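4.2 Baskets, boards and the order of vegetables

We began the Prurnthorpe study expecting the chopping to be the interesting part. 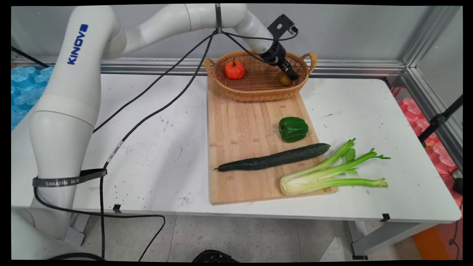

It was the putting out and putting away that kept us busy, and happily so. Across 246 kitchen sessions in Prurnthorpe and Vallwood, people gave real thought to which vegetables went in a basket and which stayed on the board. Small round things went in baskets again and again — squashes, onions, little pumpkins — while long things were left lying flat. Figure 3 shows one such layout: a small orange pumpkin in a two-handled wicker basket at the far end of a bamboo board, with a green pepper, a cucumber and a bunch of celery on the board itself.

Celery deserves a paragraph of its own! Its tops run well past the board in Figure 3, and we met the same overhang in 55 sessions. Some cooks turned the bunch so that the leaves pointed away from them, others cut it down at once, and a few moved everything else to make room. Horgan's earlier work on shared kitchens treats overhang as clutter. Our cooks seemed quite at ease with it, and several used the leafy end as a handle.

Baskets were also the last things to be emptied. We return to this in Section 5, where the Osus diaries give a fuller account of what stays in them overnight.

Figure 3. Vegetables divided between basket and board.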